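手持夹爪采集工具的采购与预算规划
课程项目报告(小组作业,设备规划部分)

一、写在前面

我们组这学期的题目是“桌面整理任务的数据采集与模仿学习”,听上去像是一个写代码的题目,所以开学头两周大家都在读论文、搭环境,谁也没把“买东西”当回事。等到真正要交预算表的那天晚上,我们才发现表上的每一格都要想很久:夹爪要几套,打印件算耗材还是算设备,螺丝要不要单列,相机买新的还是跟别的组合用。后来我主动把这一块接了过来,一接就是一个学期。老师说既然花了这么多工夫,不如单独写成一份报告,给下一届选这个题目的同学留个底。于是就有了下面这些文字,有些地方写得啰嗦,请多包涵,我总觉得采购这种事情,细节写少了等于没写。

先交代一下规模。项目代号叫 Clikia,是组里随口起的名字,后来所有的订单备注和零件袋上都写着它,也就改不掉了。课程给我们的设备经费上限是2,167元,包括运费,不包括学院实验室本来就有的电脑、打印机和工作台。这个数字看起来有零有整,是因为学院把一笔总经费按组平均分了下来。经费可以分两次报,期中一次,期末一次,但是期中没用完的部分要写说明才能转到后半学期。

二、需求是怎么定下来的

最早的设想是直接买一只现成的电动夹爪,装在学院那台 Pesonen 机械臂上,用遥操作的方式录数据。这个方案我们认认真真讨论了很久,还专门去问过机械臂的预约情况。结果那台机械臂全院只有一台,毕业设计的师兄师姐优先,轮到我们的时段很零碎,每周能用上的时间加起来只够调试。再加上电动夹爪本身的价格已经超过了我们的总经费,这条路就只好放下了。

第二个设想是手持夹爪。人拿在手里,对着桌上的东西去夹,相机装在夹爪上跟着一起动,录下来的画面和将来机械臂腕部相机看到的画面比较接近。夹爪的结构件可以自己打印,要花钱买的主要是相机、滑轨、弹簧、螺丝和热熔铜螺母。这个方案的好处是采集的时候完全不占用机械臂,在宿舍的书桌上也能做,只有最后验证策略的时候才需要去预约。

定下方案之后,我们按“缺了它就没法开工”和“有了它会舒服一点”把需求分成两档。第一档里有一套完整的手持夹爪、一台广角相机、一张存储卡、打印耗材和紧固件。第二档里有第二套夹爪、备用手指、软质指垫、补光灯和一个像样的收纳箱。当时我坚持把备用手指从第二档挪到第一档,组里有人觉得没有必要,后来的情况我会在第五节里说。

三、询价和比较

询价这件事比我想象的花时间。我们一共比较了两家供应商和一个自己打印的方案。

Wiridov 是一家做教学机器人套件的店,卖成套的手持夹爪散件,结构件、滑轨、螺丝都配齐,到手以后照着说明书装就行。优点是省心,客服回答问题也很耐心,我半夜发过去的问题第二天早上都有回复。缺点是手指的形状固定,想换一种长度就得整套另买,而且单套的报价加上运费要占掉我们经费的一大半,再买相机就没有余地了。

Godance 主要卖紧固件和小型直线导轨,按包出售,价格很实在。它不卖结构件,只解决我们自己打印不出来的那一部分。需要留心的是起订量,热熔铜螺母一包就是72颗,我们一套夹爪用不了这么多,刚下单的时候还觉得浪费。可是装配的时候总有几颗压歪或者压得太深,剩下的正好留给后面的改版,到学期末那一包已经见底了。

自己打印的方案,材料费非常低,时间成本却不能忽略。学院的打印机白天排队,我们一般把任务放在晚上,第二天上课之前去取。手指零件体积不大,打印一对并不慢,真正慢的是反复修改尺寸。螺丝孔的位置差一点点就装不上,内侧夹持面的角度也改过好几回。

最后的决定是混着来:结构件和手指全部自己打印,滑轨和紧固件从 Godance 买,相机向学院设备室长期借用一台,再用经费买一张存储卡和一根长一点的数据线。Wiridov 的套件虽然没有买,但是他们公开的装配说明帮我们理清了很多思路,在这里也要谢谢他们。

四、预算表的写法

我想多说几句预算表,这是我走弯路最多的地方。

第一版预算表我只写了单价和数量,交上去之后被退了回来,老师在旁边批了一句:“坏了怎么办?”我当时有点委屈,心想还没开始用呢,怎么就想到坏了。后来明白老师的意思是,设备类的预算除了“买”这一列,还应该有“补”这一列。于是第二版里,每一项后面都加了预计更换次数和更换所需的天数。打印件的更换几乎不花钱,但是需要一个晚上;滑轨的更换要花钱,还要等快递;相机如果坏了,既要赔钱又要重新走借用手续,所以它虽然没有占用经费,在风险那一栏里反而排得最靠前。

第二版还有一处改动,是把运费单独列出来。之前我把运费摊进了单价里,结果分两次下单的时候怎么也对不上账。单独列出来以后一目了然,也逼着我们把能合并的订单合并,前半学期就因此少付了两笔运费。

预备金我们留了总额的28%。组里有人觉得太多,说钱放着不花怪可惜的。我的想法是,第一次做这种项目,自己对自己的估计都没有把握,宁可前面紧一点。后来这笔预备金用掉了多半,花在了换一种滑轨和补买耗材上,剩下的部分在期末转成了第二套夹爪的紧固件。

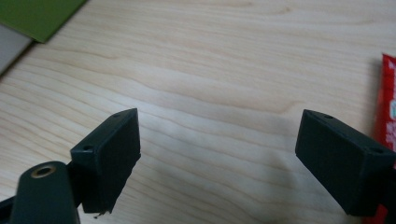
五、手指和耗材的更换计划

接着说备用手指。手持夹爪上最容易出问题的零件就是两根手指,它们直接和物体、桌面打交道,磕碰、挤压都落在它们身上。我们的手指设计成方块形状,用螺丝固定,铜螺母压在安装臂上,这样换手指的时候只要拧螺丝,螺纹不会因为反复拆装而磨坏。这个结构是我们改到第三版才定下来的,前两版直接在塑料上攻丝,拆几次就滑牙了,整只安装臂都得重新打印,很不划算。所以我建议下一届的同学在画第一版图纸的时候就把铜螺母的位置留好,铜螺母单价很低,省下的是整块结构件。

打印出来的零件边缘有时会带着毛边和拉丝,装之前最好修一下。我们一开始没有把修整工具写进预算,都是借来借去,后来补买了一把小锉刀和一把斜口钳,花不了多少钱,却一直用到学期结束。如果有同学看到这里正在列清单,请顺手把它们加上。

更换计划我们是这样排的:每完成一轮采集,就把手指拆下来检查一遍,看夹持面有没有磨损、螺丝孔周围有没有裂纹;只要有一根需要换,就两根一起换,保证左右两边的状态一致。手指的外形如果在数据集中途悄悄变了,训练的时候很难查出来,所以我们给每一版手指都编了号,采集记录里必须填写编号。这个习惯看似和采购无关,其实关系很大,因为有了编号,我们才知道每一版手指用了多久,下一轮该提前打印几对。

耗材的颜色也值得提前商量。我们统一用了深色哑光的线材,主要是考虑到反光少,在浅色桌面上和背景区分得比较清楚。买线材的时候建议一次买够同一批次的,不同批次之间颜色会有细微差别,缩水率也不完全一样,孔位刚调好又要重新调,实在让人头疼。

六、采集场地和被夹物品

这一项差点被我们漏掉。大家默认桌子是现成的,东西也是现成的,不需要花钱。可是真到要规划采集任务的时候,才发现物品也得有计划地准备。

我们希望物品的外形和材质尽量多样一些,硬的、软的、薄的、反光的都要有,而且最好是日常生活里容易再买到的东西,万一丢了坏了能补上同款。最后列了一张有35件物品的清单,大部分由组员从宿舍里带来,少数几件需要购买,归在“采集材料”一项里报销。小零食的包装袋也在清单里,这类东西又软又亮,对夹爪来说并不好对付,价格却很便宜。报销的时候需要写清楚用途,我们第一次填的是“食品”,被财务退回,改成“实验用软包装样品”之后才通过。

桌面方面,我们选了一张浅色的木纹桌,没有另外购买桌布或者背景板。讨论时有人主张买几块不同颜色的垫板来增加背景变化,我查了一圈价格,觉得可以先放一放,用手头现有的纸板、文件夹代替就好,等基础数据采完再看有没有必要。到写报告的时候,这一项始终没有动用经费。

七、时间安排和实际执行

采购的时间线,我们最初排得太乐观了。计划里写的是三月完成全部下单,三月底装好第一套夹爪,四月开始正式采集。实际上下单是按时完成的,但滑轨到货后发现行程比图纸上短了一截,是我下单时选错了规格,商家同意换货,来回又等了一阵子。等待期间我们用旧滑轨先装了一套能动的样机,用它来练习采集流程、检查相机视角,倒也没有白白浪费时间。

如果重新排一次,我会把采购分成三步走。第一步只买一套夹爪所需的最少零件,尽快装起来,哪怕粗糙一点;第二步根据样机的问题修改清单,再买正式版本的零件;第三步才考虑第二套和各种配件。我们这次把前两步合在一起了,一口气买了两套的滑轨,规格选错的时候两套一起错,换货的运费也是双份。这笔钱数目不大,可是每次看到账本上那一行,我还是会心疼一下。

另外,机械臂的预约要和采购同步进行。Pesonen 的预约系统只开放未来一段时间的时段,太早约不到,太晚又没有了。我们是等夹爪装好才去约的,结果验证阶段排在了学期最后,时间相当紧张。

八、经费使用情况小结

到期末为止,经费的去向大致如下。最大的一笔是滑轨和紧固件,其次是打印耗材,再次是存储卡和数据线,然后是采集材料和修整工具,运费单独一项。相机借用没有产生费用,归还时设备室检查过,镜头完好。总支出没有超过上限,余额按规定交回学院。原始订单、换货记录和三个版本的预算表都放在组里的共享文件夹里,文件名以 Clikia 开头,下一届的同学可以向老师申请查看权限。

九、给下一届同学的几点建议

清单尽早列,列完之后隔两天再看一遍,总会发现漏掉的东西。我们漏过的有:扎带、双面胶、铜螺母专用的烙铁头、装小零件的分格盒。

询价的时候把规格写完整,特别是行程、孔距和螺纹规格,截图保存,和商家的对话也保存。换货的时候这些都用得上。

能借的先去问问能不能借,学院设备室的老师比我们想象的好说话得多。借来的东西请写进表里,并且注明归还时间。

如果组里有人愿意专门负责采购,请大家多体谅他一点。对账这件事很琐碎,发票的抬头错一个字就要重开,有时候一个下午就这么过去了。我自己这学期写的代码不多,可是对整套设备的每一颗螺丝都很熟悉,装第二套夹爪的时候基本上不用看图纸了,心里还是挺高兴的。

附:第二套夹爪的零件已经备齐,存放在实验室靠窗的柜子里,袋子上有标签。手指的打印文件以最后一个版本为准,之前的版本请不要再打印,孔位对不上。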